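Household Goods Sale in Guvdale Will Start With a Cleaning Morning

A used household goods sale will be held in the community hall of Guvdale, and the organizers are asking residents to bring small kitchen and home items. Trays, tablet stands, towels and lint rollers are all welcome, also if they show some use.

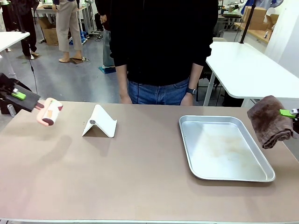 GUVDALE, 2023-05-20

Before the sale, everything will be sorted and wiped on one large table. A baking tray with stains can still be sold, but it must have no holes or sharp edges. Remo Zaugg, who is responsible for the sorting, asks people to remove old food before they bring a tray to the hall.

"We can wipe a tray, but we cannot scrub every tray for one hour," he said.

The hall received more than 90 items at the last sale, which took place in March. Many of them were trays and dishes. Cloths are also needed for the work itself, and brown or gray ones are preferred because the stains are less visible on them.

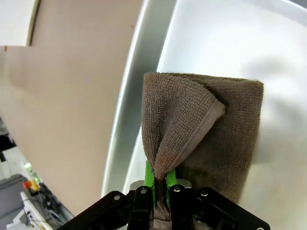

Can I bring towels that are already old?
Old towels are accepted if they are washed and have no strong smell. The better ones go to the sale and the others are used for wiping.

Marjorie Wragg from Flavdale will show how to fold small towels for the sale table. She recommends to fold them in the same size, so that buyers can compare them easily. Lint should be removed first with a roller. For the trays she uses a soft cloth with a little dish soap, and afterwards a second cloth for drying.

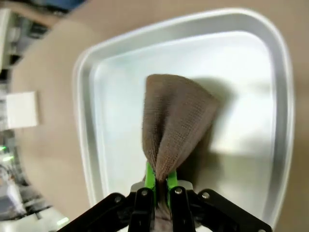 The second cloth should be changed often, she added, or it will leave marks on the rim. Trays that are finished will be put on the shelf near the entrance with a price label.

Items can be brought to the hall from 9 in the morning. Each household may bring up to 4 bags. Furniture and large electrical machines will not be accepted this time.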